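Stornport Toy Library, Travus Fund small grant
Progress report, March

Quick one this time, full budget sheet to follow. Spent so far: 3000 on bins, shelving and wall covering. 50 left in the small items line, will go on labels.

Sorting corner is in use. Bricks now go by color, one color to a bin, three bins in a row at the back. Orange, blue, red. Pencils in the red cup to the right so they stop ending up in with the bricks.

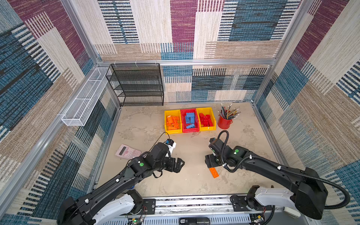

Brick bins and pencil cup, Stonmont room.

Wire rack and the long white basket are up. Patchwork covering on the walls, back and both sides. Warmer looking than before, and teh Godoy branch wants the same.

Bin colors don't match brick colors. Blue bricks live in the red one, red bricks in a yellow one. Ordered before we'd settled the sorting. Not replacing them, labels will do.

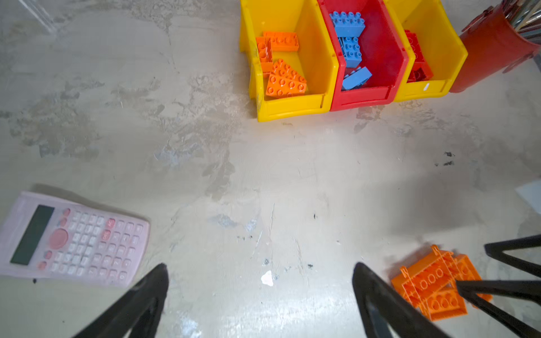

Orange, blue and red bricks in their bins, from above.

Still to do:
Labels for all bins, words plus a color patch
Decide what goes in the white basket, nothing assigned yet
Sorting sessions, 8 planned, 2 done so far
Godoy quote, waiting on supplier

Feedback from families is mostly good, a few asked for more orange bricks. Will look at donatons first before buying.
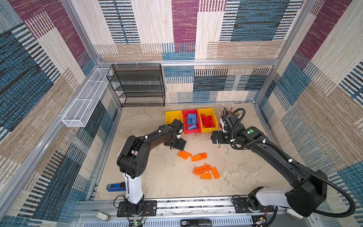 Comment from Travus: fine to carry the 50 over, but please get the labels done before the next session and send the Godoy quote seperately, it can't come out of this grant.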